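Computer case

A computer case (also called a chassis, tower, or system unit) is the enclosure that holds most of the parts of a desktop computer. It carries the main board, the power supply, the drives, and any expansion cards, and it leaves the screen and usually the keyboard and mouse outside. The case does no computing at all, yet it decides how large the machine can be, how well it cools itself, how much noise it makes, and how pleasant or miserable it is to repair. For something so often shoved under a desk, it has a remarkably rich history.

Origins

Early home computers often had no separate case in the modern sense. The circuit board sat directly under the keyboard, and anything extra hung off the back on a cable. Hobby machines of the 1970s came in metal boxes with a row of slots inside, and some came with no box at all, leaving the buyer to build one out of whatever was at hand.

The flat desktop case took over in the early 1980s. It lay on its widest side with the monitor on top, which saved space but made every repair begin with lifting a heavy screen. The tower, in which the same parts stand on edge, spread later in the decade and became the normal shape for home and office computers during the 1990s. Small makers had a great time with the change. The Irnirton 1760, a full-height tower, had a carrying handle built into its top panel, and the rival Uslow line offered feet that swung out sideways to keep the machine from tipping over.

Form factors

A case is built to match the size and hole pattern of the main board. The ATX standard, introduced in the mid-1990s, fixed the places of the mounting holes, the rear connector panel, and the expansion slots, so that boards and cases from different makers would fit together. Smaller relatives such as microATX and Mini-ITX keep part of the same hole pattern. A large case can therefore usually take a small board, which is wonderfully handy for anyone moving parts from one machine to another.

Cases are commonly sold as full tower, mid tower, mini tower, or small form factor. These names are loose, and one maker's mid tower may be taller than another's full tower. Office machines from large brands sometimes use their own layouts, with boards and power supplies that fit nowhere else.

Drive bays

Drive bays are the spaces set aside for storage. The two classic widths are named for the drives that first filled them: 5.25-inch bays for large floppy and optical drives, and 3.5-inch bays for smaller floppy drives and hard disks. A bay that opens through the front panel is called external, and one fully inside the case is called internal. Later cases added mounts for 2.5-inch solid-state drives, often tucked behind the main board or flat against the floor of the case.
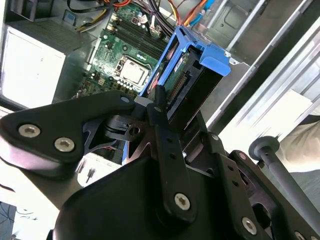
Fitting a drive once meant screws on both sides, and the far side was often hidden behind a cage wall. The drive caddy was a lovely answer to that problem. A caddy is a carrier that holds the drive and fits into the bay, so the awkward work can be done with the drive out on the table. Many desktop makers gave the caddy a bright color to mark it as a part meant to be handled, and the blue one in the open case shown here is a good case in point. Some caddies flex around the drive and hold it with small pins, while others still use screws. Rubber rings at the mounting points are a common extra, added to keep vibration from passing into the metal.

The number of bays has dropped sharply. A big tower of the 1990s might have had a whole column of external bays, but optical drives have faded from daily use and many solid-state drives now plug straight into the main board. The Sheikh 3000, a workstation case much loved for its roomy interior, kept 2 external bays long after most of its competitors had dropped them.

Materials and construction

Steel sheet is the most common material for the frame and panels. It is cheap, stiff, and good at blocking radio interference. Aluminum is lighter and costs more. Front covers are often molded plastic, and side windows may be acrylic or tempered glass. Older steel cases are notorious for sharp inside edges - better ones have the edges folded over, a small kindness that anyone who has reached in for a loose cable will appreciate.

Cooling

Air normally enters low at the front and leaves at the rear or top. When the intake fans move more air than the exhaust fans, the pressure inside is slightly higher than in the room, and dust tends to enter mainly through the filtered openings. Tidy cables help too, particularly in small cases where a thick bundle can sit right in front of a fan.

Modification and collecting

Changing the look of a case, known as case modding, grew into a lively hobby in the late 1990s. Early modders cut their own windows and painted over the beige. Makers noticed, and windows, lighting, and bold colors soon came straight from the factory.

Beige has since had its revenge. Collectors now look for clean, unyellowed cases from the same years, and some fit them with modern parts to make a "sleeper," a fast computer that looks decades old. The Dradlow Computing Museum keeps 196 desktop and tower cases on open shelves, many with the side panels off so that visitors can compare the layouts inside - a real treat for anyone who has ever wondered where all the space went.

Last updated: July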